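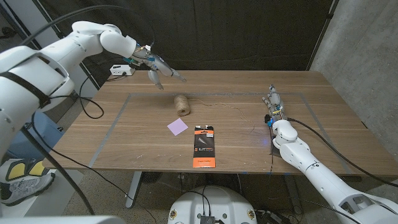 Haruto Higuchi wrote to me last week to say that I was wrong about the long way round to Curnau, and that anyone with decent boots could do it in a day. He may be right. I said in my last post that I would split it over two, and I have now done that, so I can at least report on how it went my way.

The path starts behind the bus shelter at Pamero. There is a sign, but it points at the wall of the bakery, so ignore it and take the lane to the left of the church. After ten minutes or so the tarmac gives out and you are on a farm track with grass down the middle. I set off at half past eight with a rucksack that was too heavy. I always pack too much for two days and about right for a week.

The first morning is nearly all uphill. It isn't steep, but it goes on. You climb through chestnut woods with the stream on your right, cross it by a footbridge, and then climb some more with the stream on your left. The leaves were well down and they hide the stones, which made me slow. I met one man with a dog. He told me the bridge further up had been mended in March, and it had, with good thick planks and a handrail on one side.

I had lunch at the chapel. It is locked, but there is a bench and a tap. I ate bread, hard cheese and an apple and changed my socks. Changing socks at lunch is the best habit I have picked up in years of walking and I recommend it.

From the chapel the path levels out and follows the side of the valley. The old map gives the high point as 631 metres and the new one leaves the figure off. It doesn't feel like much of a summit. There is a heap of stones and a fence, and you can see the roofs of Cattaneo a long way down, looking nearer than they are. It took me the rest of the afternoon to reach them. My left knee doesn't like going down and I let it set the pace.

I stayed at the guest house by the mill. The room was small and clean with a radiator that worked, and supper was soup, then sausages with polenta. Breakfast is at seven if you ask for it the night before. I forgot to ask, so I had mine at eight and started late.
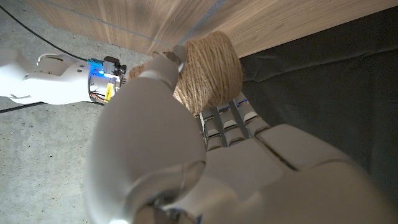 Take the upper path out of the village, the landlady told me, and don't go by the road whatever the map says. She was firm about it and I did as I was told. The road is shorter, but it has no verge and the timber lorries use it. The upper path leaves from the back of the car park and goes up through some allotments before it turns east. I would have missed the turning without her. There is a faded yellow mark on a gatepost and nothing else.

The second day is the better one. You are in the open for most of it, on short grass, with the hills lined up to the north. I had cloud until eleven and then sun. There was a cold wind on the ridge and I put my gloves on, took them off, and put them on again for most of an hour.

The only difficult part is the descent to the reservoir. The path has slipped in two places and you have to go round by the top, holding on to whatever is growing there. It isn't dangerous in dry weather. I wouldn't take small children down it, and I wouldn't do it at dusk, which is my main answer to Haruto. If you walk the whole thing in one day at this time of year, that is where you will be when the light goes.

After the reservoir it is a plain forest road all the way to Curnau. I found it dull, but my knee was glad of it. I got in at ten past four and had a coffee at the station while I waited for the train. The café shuts at five.

A few notes for anyone planning to go. The tap at the chapel was running, but I am told it is turned off for the winter. There is no shop in Cattaneo, so carry both lunches from the start or ask the guest house for a packed one. I had good phone signal on the ridge and none in the woods. The 6 o'clock train is the last one with a connection, so don't linger over the view.

I took the Wirkano boots again. The left heel is beginning to go and I doubt they will see another spring. If anyone has had a pair resoled, please tell me where and what it cost. Next month I would like to try the walk in the other direction, if the snow holds off, and see whether that slope above the reservoir is any easier going up.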